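Drawers, drawers and more drawers

I've spent most of July teaching a pretend robot to tidy a pretend kitchen, and I'm having a brilliant time.
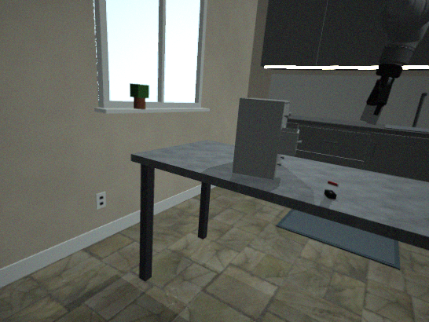 Middle drawer out, gripper empty, red bar and black block still on the table.

The idea is simple enough. I steer the simulated arm through a job by hand, the computer records every movement, and later a learning program studies the recordings and tries to do the job by itself. Each run is called a demonstration. I'm collecting them in batches of 20, and in the last batch I kept 18 (the other two had me ramming the table, so out they went!).

My first lot was far too neat. I always came in from the same side at the same speed, and the trained arm went completely to pieces the moment I moved the red bar. So now I shuffle the objects before every run, change which drawer starts open, and let myself make small mistakes as long as I recover from them. Xiaoyan Luo suggested that last bit, and it has made such a difference – my newest version, which I've named Tosh, can go back for something it has missed. I cheered out loud.

Closing a drawer is still the hard part. Those little handles are fiddly, and I tend to nudge the whole unit sideways if I rush. I can manage 15 good runs before my wrist starts grumbling, then it's tea and a biscuit.

Next up I want to try 3 different starting poses for the arm, and maybe swap the black block for something rounder. If you've done this with round things, do leave me a comment, I'd love to know how you got on.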